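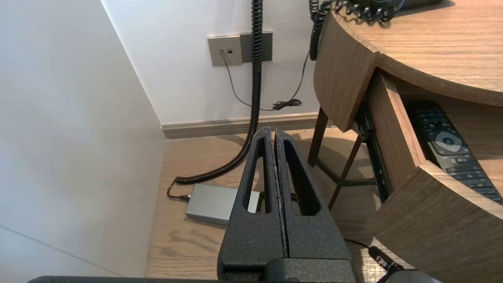 **¿Qué diámetro necesito para una mesa auxiliar de rincón?**

Mide la pared libre a cada lado de la esquina y quédate con la más corta. Réstale 10 cm y ya tienes el diámetro máximo. Para la mayoría de los dormitorios recomendamos la de 400 mm; para un salón, la de 60 cm.

# Mesa auxiliar redonda Villca

Mesa auxiliar de tablero redondo, en madera maciza de fresno con acabado al aceite. Se fabrica en el taller de Vadevmont por encargo y se entrega desmontada, con la tornillería y la llave incluidas. Sirve como mesita de noche, como apoyo junto al sofá o para colocar una lámpara de lectura.

El modelo lleva en catálogo desde hace varias temporadas. En la versión actual se ha cambiado la unión entre las patas y el tablero: antes iba con espiga encolada y ahora con inserto metálico roscado, de modo que la mesa se puede volver a desmontar para una mudanza sin dañar la madera.

## Medidas y versiones

| | Villca pequeña | Villca grande |
|---|---|---|
| Diámetro del tablero | 400 mm | 60 cm |
| Altura total | 55 cm | 50 cm |
| Grosor del tablero | 28 mm | 28 mm |
| Patas | 3 | 4 |
| Precio | 160 € | 245 € |

Los precios incluyen IVA y no incluyen el transporte. La versión grande es algo más baja porque está pensada para sofás; si la vas a usar junto a una cama con colchón alto, pide el juego de patas de 55 cm al hacer el pedido. No tiene coste adicional.

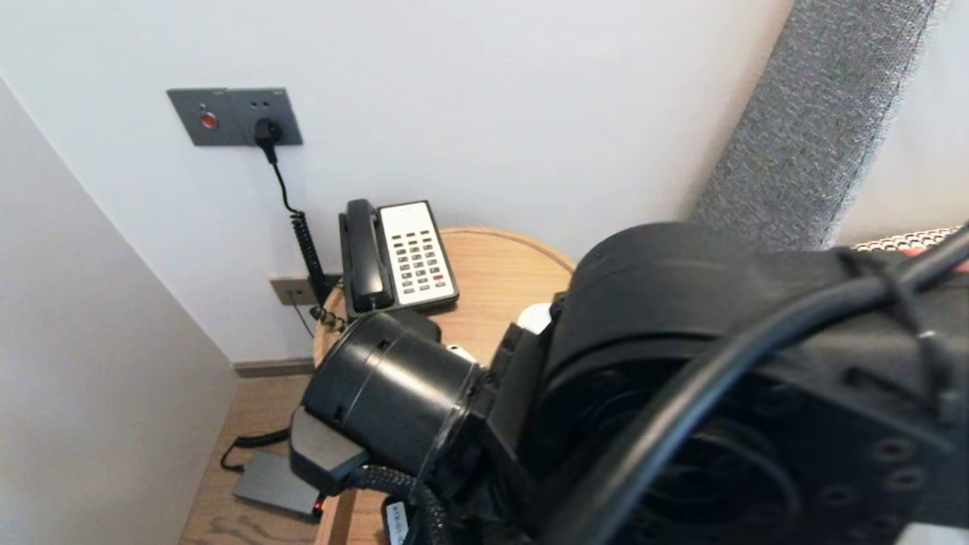

*Mesa auxiliar redonda de madera clara en un rincón entre dos paredes blancas.*

## Cómo colocarla en una esquina

Una mesa redonda en un rincón siempre deja un hueco triangular detrás. Conviene decidir de antemano qué se va a hacer con él, sobre todo si hay un enchufe.

- **Con enchufe en la esquina.** Separa la mesa unos centímetros de ambas paredes. El cable de la lámpara baja por detrás y la clavija queda accesible.
- **Sin enchufe.** Puedes acercar el tablero más, pero deja siempre un dedo de separación. El canto roza la pintura cada vez que alguien se apoya y con el tiempo deja marca.
- **Con rodapié grueso.** Comprueba que la pata trasera no choque antes que el tablero. En la Villca pequeña las patas van metidas hacia dentro y no suele ocurrir.
- **Con radiador cerca.** Mantén una distancia mínima de 750 mm. El calor directo abre la veta y reseca el aceite.

En la versión de tres patas, coloca una de ellas mirando hacia la esquina. Las otras dos quedan hacia la habitación, que es el lado donde se carga el peso al dejar un libro o una bandeja.

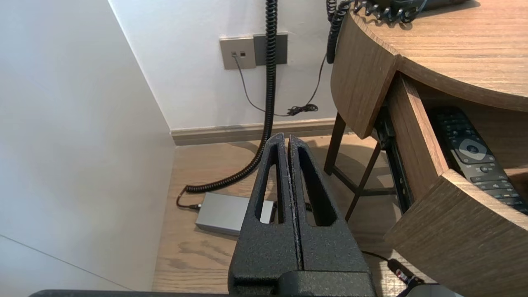 Si el suelo no está nivelado, la versión de tres patas tampoco cojea, aunque el tablero puede quedar ligeramente inclinado. Para la de cuatro se incluyen tacos de fieltro de dos grosores. Se pegan en seco, con la pata limpia de polvo, y aguantan bien si no se arrastra la mesa durante el primer día.

## Material y acabado

El fresno llega de aserradero en tablón y se deja reposar en el taller antes de cortarlo. Los tableros se encolan con listones de ancho variable, así que no hay dos iguales: unos salen con la veta más recta y otros con aguas. No se aceptan peticiones de veta concreta, pero sí se puede pedir que dos mesas salgan del mismo tablón.

Hay tres acabados disponibles:

1. **Natural.** Aceite incoloro. Es el más claro y el que más cambia con la luz – al cabo de un año tira a pajizo.
2. **Miel.** Aceite pigmentado, tono cálido. Disimula mejor los cercos.
3. **Nogal.** Tinte al agua y aceite encima. Los golpes se notan más, ya que debajo la madera es clara.

Tudor Iordache, responsable de acabados en Vadevmont, recomienda el tono miel para mesas que vayan a recibir vasos a diario.

## Accesorio: bandeja giratoria Cukunley

Disco de madera del mismo acabado que la mesa, montado sobre un rodamiento plano. Se apoya en el centro del tablero sin atornillar y lleva una base de corcho para que no resbale. Resulta práctico para lo que se usa todas las noches: gafas, mando, crema de manos, cargador.

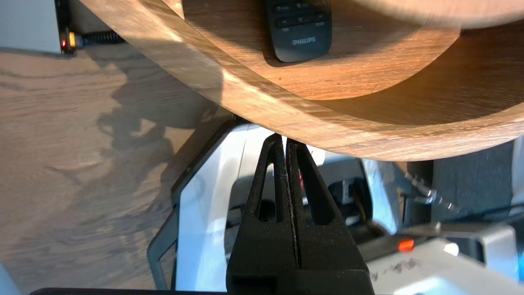

El disco se levanta con una mano para limpiar debajo. No conviene mojar el rodamiento; basta con pasar un paño seco por la parte inferior cada cierto tiempo. Si empieza a girar con ruido, casi siempre es una miga o un pelo enredado en el eje.

## Cuidado

- Limpieza habitual con un paño apenas húmedo, siguiendo la veta.
- Nada de amoniaco, alcohol ni sprays con silicona.
- Los líquidos se recogen cuanto antes, también el agua.
- Una mano de aceite al año. Noviembre es buen mes para hacerlo, antes de que la calefacción lleve semanas encendida.

Los cercos blancos se van lijando a mano con grano fino y volviendo a aceitar la zona. En los acabados miel y nogal hay que usar el aceite del mismo tono, que vendemos en lata pequeña.

## Entrega y devoluciones

El reparto en la península lo hace Jodadance, con aviso telefónico la víspera. Entregan en la puerta del domicilio; la subida sin ascensor se contrata aparte. Revisa el tablero antes de firmar y anota en el albarán cualquier golpe en el canto – sin esa nota, el transportista no admite la reclamación.

Las mesas en medida de catálogo se pueden devolver sin montar y en su embalaje. Las de diámetro especial no tienen devolución, salvo defecto de fabricación.

Precios revisados el 2021-07-10.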